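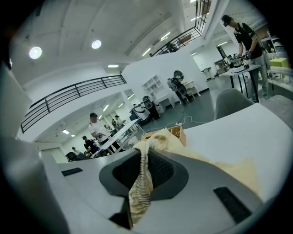

Category: Bench Notes
Reading time: 2 min
Last updated: September

I promised you an update on Vovo, our oldest hand-held gripper, and it's mostly good news (mostly!). You may remember that the left finger had been closing a hair late, which is maddening when you're trying to pick up a single layer of cloth and keep getting two, or none.

Iresha Fakir and I finally gave it a whole afternoon. We took the fingers off, cleaned the slides with a dry brush, and found a wad of lint packed in behind the left one. Beige lint, of course, all of it from towels and napkins. Out it came, back on went the finger, and I ran the open-close check 225 times while Iresha read me the numbers off the laptop. It was late on 3 of them, all near the start. I can live with that for now.

The pads are another story. Ours had done 728 sessions by the log, and Ermanno Negri had been saying for weeks that they felt slick. He was right, so I owe him a coffee. New ones are on, and please don't wipe them with alcohol! A damp cloth is plenty. If one starts to lift at a corner, bring it to me and leave the glue in the drawer.

One small change to the routine: after any fabric work, open the fingers all the way, blow out the slides, and do 22 slow closes before you put the gripper back on its hook. It takes less time than boiling the kettle. Sunil Ranasinghe has taped the steps inside the cupboard door, in his very neat handwriting.

Next up is Sultana, which has developed a squeak I can hear from the stairs. Ewurabena Nutsugah thinks it's the spring and I think it's a dry pin. We open it up after lunch tomorrow, so come by if you want to see who's buying the cookies.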